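Bed making and laundry, the quick version

Short on time, so fragments. Ask in the comments if something isn't clear.

Fitted sheets
Wash warm, not hot. Take them out of the dryer a bit early and put them straight on the mattress. Head corners first, then the foot. Smooth from the middle out with flat hands. A few creases left? Leave them, they're under a blanket by tonight.
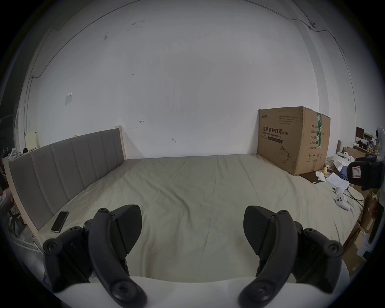

Fabric headboards
Vacuum with the brush thingy, low suction, top to bottom. Dust sits in the seams so go down each one twice. For greasy spots – dish soap, cool water, white cloth, dab. Dont scrub. Ayantu Habte swears by cornstarch overnight, I've had mixed luck.

Folding on the bed
Way better than a table, more room and your back will thank you. Dump one load at a time. Shirts first, socks last.
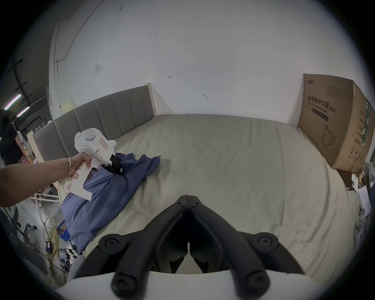 Cotton shirts come out smoother if you shake them hard once before they go in the dryer. Cuffs down, collar open, buttons undone. If one's already bunched up on the bed like the blue thing on the left, shake it out and hang it in the bathroom while you shower. Works for linen too, less so for anything thick. Don't let a pile sit overnight or you'll be ironing, and I hate ironing.

Pockets
Check before the wash, every time. Tissues, coins, pens. I lost 18 dollars to a rinse cycle in June, bills came out fine but stuck togehter. Phones too – look under the clothes before you scoop everything into the basket.

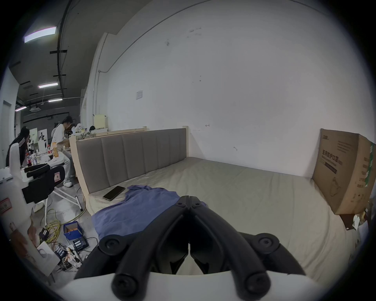

Blue cloth and phone on the bed.

Next up: towels that smell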